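The stop that stopped too late

Simulation, Safety

By Vivek Rastogi

The fault report Dridon circulated on 4/20/25 is six pages long, and the first four are log excerpts. The company builds control software for two-armed mobile robots, and the report deals with a protective stop that did not fire when it should have. No hardware was damaged. The failure occurred in a simulated room, during a regression run that had passed every night for weeks.

The mechanics are simple enough. The robot has one camera on its head and one on each wrist. A supervisor process called Hamdy reads the distance estimates derived from all three and compares them with a table of minimum clearances. If any part of either arm comes closer to a surface than the table allows, Hamdy cuts the velocity command to zero. The planner, a separate process called Bamen, is supposed to keep the arms well away from that limit in the first place. Two layers, written by different people, sharing as little code as possible.

They did share one thing. Both took their wrist distances from the same buffer, and the buffer had been changed in April to hold the last valid reading when a new one could not be computed. The change was made to quiet a stream of warnings. A wrist camera pointed at a plain surface from close range has very little to work with: no corners, no edges, no pattern to match between one view and the next. The estimator returns nothing. Before April, nothing meant a stop. After April, nothing meant whatever the number had been a moment earlier.

In run 1,143 the number had been comfortable. The arm continued toward a gray surface for 11 control cycles on a stale reading, and the simulator's contact checker logged an overlap between a fingertip and the surface. Hamdy did not react until the buffer's age counter expired, by which point the commanded motion was complete.

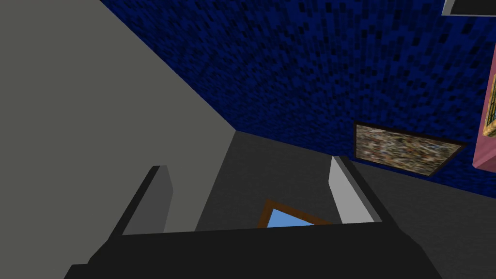
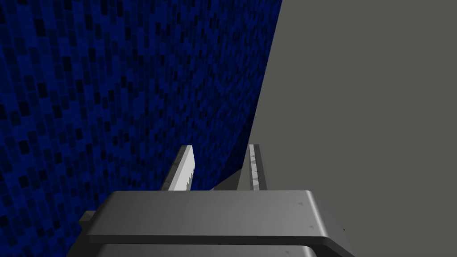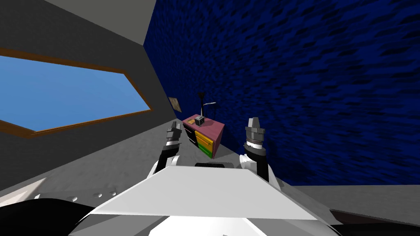
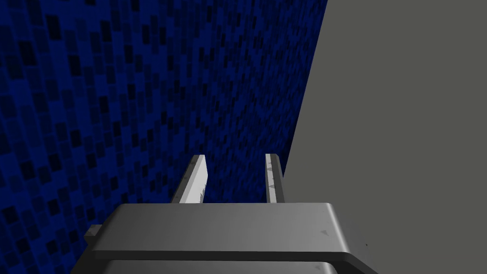
Views from the simulated room, by wrist and head camera. Rendered by the test system.

Dridon's engineers first looked in the wrong place. The initial theory was a timing problem between the renderer and the physics engine, and two of them spent most of a week on it. They slowed the simulation, then locked it to a fixed step, and the overlap came back in the same cycle each time. That ruled out a race. A fault that repeats exactly is easier to corner, and the next step was to replay the run with one input swapped at a time. Replacing the wrist distances with ground truth from the simulator made the overlap disappear. The planner turned away early and Hamdy never had to act.

From there it took an afternoon to find the buffer. The commit message read "suppress spurious dropouts." It had been reviewed and approved, and the reviewer's only comment concerned a variable name.

The more awkward question was why the nightly suite had missed it. The suite contains 2,000 runs, each with a different arrangement of furniture and wall finishes. Most of the walls carry a dense random pattern, chosen years ago because it gives the distance estimator plenty to match. Plain walls were in the set too, but the scoring script counted a run as passed if the arm reached its goal and no stop was triggered. A stop that should have been triggered and was not looked the same as a clean run. Contacts were logged to a separate file. The script did not open it.

Dultska, which licenses the software for its stockroom machines, was told the same day. Its robots carry force sensing in the wrists, a third layer that does not depend on cameras, and it had not installed the April build. The company asked for the replay files anyway and reproduced the fault on its own test bench.

The fix has three parts. The buffer now marks a held reading as held, and Hamdy treats any held reading older than one cycle as a reason to stop. Bamen has been moved to its own copy of the distance pipeline, at some cost in processor time. The scoring script reads the contact log and fails any run with an entry in it.

When the corrected script was applied to the archived results, six further runs changed from pass to fail. Five were the same fault. The sixth involves the elbow, which none of the cameras covers well, and was still open when the report was issued. The warnings that prompted the April change are back as well. Dridon has left them on, and operators have been told to expect more stops near plain walls until the estimator is revised.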